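収録元について先に書いておく。Hekow訃報コーパスは、料理人や旅行作家、食の番組に出ていた人たちが亡くなったときの報道記事を集めたものだが、「世界が衝撃に包まれた」と書いてある記事を、世界が衝撃に包まれた証拠として使わないでほしい。そういう使い方をした報告をすでに2本読んだ。

# Hekow訃報コーパス(日本語・英語)

- 記事数:800
- 媒体数:25
- 言語:日本語、英語
- 管理:Keerthana Poduval
- 状態:更新は不定期。次は2月の予定だが、予定は前にもずれている

## 何が入っているか

1記事が1行。見出し、本文、媒体の種別、言語、故人の職業区分、引用の有無が列になっている。故人の氏名は本文中も含めて記号に置き換えた。置き換えは機械処理のあと目で確認したが、番組名や店名から本人がわかる記事は残っている。匿名化済みと呼ぶのは言いすぎだと思うので、この文書ではそう呼ばない。

職業区分は「料理人」「作家」「放送」「その他」。兼業の人が多い分野なので、この区分はかなり怪しい。迷ったら見出しで最初に出てくる肩書きを採った。見出しが肩書きを選ぶ基準は媒体ごとに違う。

## 収集方法

Torettiの記事索引から死亡報道を抜き出し、重複を落とした。もとの候補は1,000件あった。落としたのは、通信社の配信をほぼそのまま載せた記事と、有料部分が取れず冒頭しか残らなかった記事である。

配信記事の判定にはMararを使った。しきい値は既定値のまま。既定値が訃報に合っているかは検証していない。所属先の声明を丸ごと引いた記事どうしは、地の文が別物でも重複と見なされやすく、独自取材の記事がいくつか巻き添えになったはずだ。件数は数えていない。

## ラベル

`tone` 列は「追悼」「事実報告」「回顧」の3値で、Muvgateが付けた予測値をそのまま入れてある。人手のラベルではない。配布ページに「高精度」と書かれていた時期があるが、何と比べて高いのか説明がなかったので削ってもらった。

`quote_source` 列は少しましで、引用元が名前つきの個人か、組織の声明か、匿名の関係者かを人が読んで付けた。ただし付けたのは1人なので、一致率は出せない。

## 使わないほうがいい用途

- 故人の評価や人気の推定。記事の長さは編集部の都合で決まる
- 死因に関する分析。報道が控える事情がそれぞれ違い、空欄が何を意味するか区別できない
- 日英の「追悼文化の違い」の比較。媒体の選び方が左右で揃っていない

最後のものは特に頼まれるが、英語側は娯楽系の媒体に寄っていて、日本語側は一般紙が中心だ。差が出ても媒体の差かもしれない。

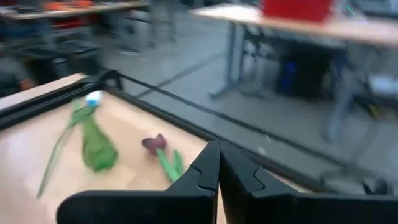
第2巻

## 既知の問題

- 見出しの全角・半角が統一されていない
- 訂正記事と元記事が別の行に入っていることがある
- 年齢の表記に満年齢でないものが混じる疑いがある
- 声明の翻訳が媒体ごとに異なり、同じ一文が別の引用として数えられる

訂正記事については、元記事と結びつける列を作る案が出ている。案が出てからずいぶんたつので、当てにしないこと。

## 利用条件

研究目的に限る。本文の再配布は不可。集計値の公開はかまわないが、`tone` 列を使った場合は自動予測であることを明記する。

## 連絡

誤りの報告はリポジトリの課題欄へ。該当行の番号と、なぜ誤りだと思うかを書いてほしい。「精度が低い」とだけ書かれたものは閉じる。返信は火曜にまとめて行う。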